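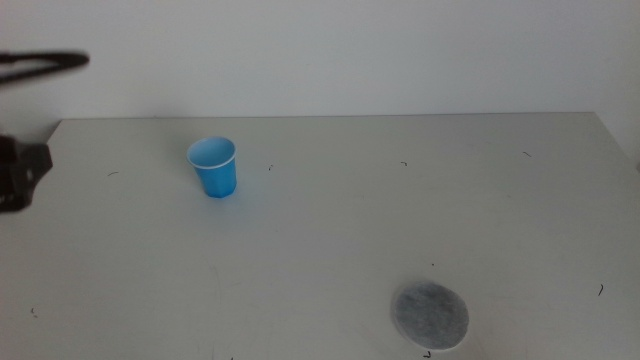 From: Garba Chukwu
To: interior-finishes list
Date: 27/09/2024
Subject: Re: [finishes] Two walls, same can, different white

On the Relora thread, Ukow wrote:

> I have a back bedroom in a 1915 house. In June I put two coats of
> Relora flat white over the old finish, all from the same batch,
> boxed in one bucket before I started. The wall opposite the window
> looks clean. The wall beside it looks gray, and it gets worse
> toward the floor. The store says the tint was off. The label codes
> match on every can. Do I add a third coat, or go up to eggshell on
> the gray wall and leave the other one alone?
>
> The old finish on both walls was a cream oil paint. I sanded and
> primed before the first coat.

Do neither until you have ruled out the light. If the cans were boxed, a tint error would be on both walls equally. What remains is either uneven coverage or a difference in illumination, and the two are easy to tell apart.

Cut two cards from the same sheet of white stock. Paint both from the leftover material, two coats, and let them dry fully. Tape one to each wall at the same height, then look at each card against the wall behind it. If the card matches the wall in both places, the paint film is fine and the difference is in how much light each wall receives. If the card is visibly lighter than the gray wall, the cream is showing through and a third coat is justified.

Swap the cards and look again. If the result follows the card, the cards were not painted alike and the test has to be repeated.

A side wall lit at a shallow angle receives less light per unit area than a wall that faces the source. Near an inside corner each surface also picks up whatever the other one reflects, and low on the wall the floor takes over. A dark floor gives back very little. The usual result is a gradient with no hard boundary anywhere except at the corner itself, where the eye compares the two planes directly and exaggerates the step.
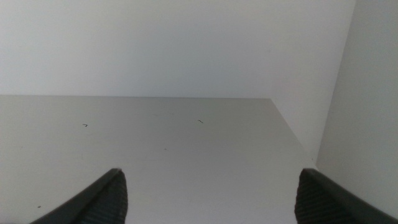

White back wall and side wall; the side wall reads slightly grayer.

Thin coverage looks different. It tends to follow the tool: roller lanes, a band along the cut-in line, a patch where the tray ran low. If you can see the shape of a roller in it, suspect the film. Check from an oblique angle with the room lights off and a single lamp held close to the wall.

I would not go to eggshell on one wall only. A change in sheen alters the apparent color with viewing angle, so you would trade a steady difference for one that moves as you walk across the room. It will also show every repair in old plaster.

If the cards confirm that it is the light, the options in order of cost are:

Change the lamps so that the side wall gets its own source.
Put down a lighter rug along the base of that wall.
Repaint the side wall from a slightly lighter mix, with the break exactly in the corner.

The last one works in daylight and usually fails after dark, when the lamps are somewhere else. I did it once in a hallway at the Zaugg building and painted it back the next year.

One correction to my earlier message in this thread. I gave the area covered by the Hitiditz primer as 580 square feet per pail. That was for the sealed board we were using. Bare or patched plaster takes more, so do not buy from that number. If any of your patches went on after priming, spot prime them before you judge the color at all.

Please post the card results when you have them, and say what time of day you looked.

Garba Chukwu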